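The Price on the Quote Is Only Where It Starts
A small shop learns to budget for its first robot arm

By Liya Abera

When I first walked into Gitska, a company of 16 people that builds control boxes for pumps and grain dryers, Adanech Gebremichael had a shoebox open on her desk. In it were the receipts for every single thing the shop had bought to go along with its robot arm, right down to a roll of matte tape. The arm itself had been paid for out of the equipment budget back in the spring, signed off and celebrated with a sheet cake. The shoebox was for everything else, and by the time I came to visit it no longer closed.

"I keep telling people to look in the box before they call the robot company," she told me, pushing it across so I could have a good rummage. There was a bill for air fittings in there, and one for a longer cable (the first one didn't reach), and one for a second set of fingers, which she had tucked under the others as if it might go away.

I've been writing about small manufacturers long enough to know that most of them fall for a machine first and do the arithmetic after — and I don't say that unkindly, having once bought a table saw that wouldn't fit down my own basement stairs. What struck me at Gitska was how cheerfully they had decided to do it the other way around for their second arm, which they hope to order in December.

The job is a plain one. Push-button switches have to get from a tray to a belt, or off a belt and into a tray, and turned the right way for the person who wires them into a box. Tiruwork Wako, who runs the assembly floor, chose it because it's dull and because her people's wrists hurt by three in the afternoon. She also chose it because a switch is an awkward little thing to hold, with a wide cap at one end and screw terminals at the other, and she figured that if the arm could learn that part, the rest of the catalog would come easier.
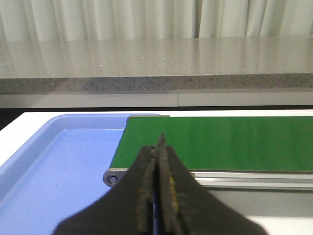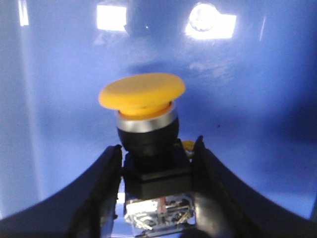
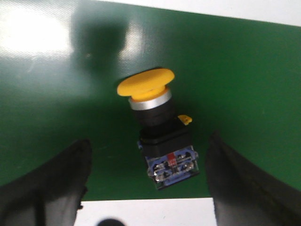
The small-parts trial at Gitska. Second and third pictures: a yellow push-button switch at the gripper.

Neville Greenwood has sold and installed equipment like this for years through his own little firm, Drostenach, and he gave me the rule he gives everybody. Take the price of the arm and set it on the left side of the page. Then fill the right side with grippers, trays, conveyors, guarding, lighting, training and the hours somebody will spend teaching the thing its work. If the right side comes out shorter than the left, he says, go get another cup of coffee and start over.

Lighting is the line that gets forgotten most often. Shiny surfaces throw back glare, and a camera that is perfectly happy at eight in the morning may be struggling after lunch. Tiruwork now wants money set aside for shades and for duller work surfaces before anything gets bolted down. Fingers are another. They scuff and wear like shoe soles, and Adanech has made them a yearly supply cost, right there beside gloves and printer toner, where a lender can see it.

Then there are the people hours, and I wish more shops would write these down. Gitska set aside 85 hours for setup and practice runs on the first arm and spent them all before the part changed. For the second they've split the practice time in two, with half held back for whatever part comes along next, and I thought that was about the most sensible thing I heard all month.

They're getting two quotes this time as well. One is from Drostenach and the other from Salehi, a larger outfit a couple of hours down the road, and the two are laid out so differently that Honeylyn Baluyot, who keeps the books, had to type both into a sheet of her own to compare them. Salehi folds the training into the price. Neville charges for it by the day but throws in a return visit after 8 weeks. Honeylyn is leaning toward the visit. A third choice, renting an arm by the month through a service called Willo, is still on her list, and she has penciled a question mark beside it with the word "winter," when orders slow down and a monthly bill would sting.

As for the payback, they are planning on seven quarters, and Adanech would like it noted that Neville's brochure was a good deal sunnier than that. She has already labeled a new box for the second arm. It's a boot box.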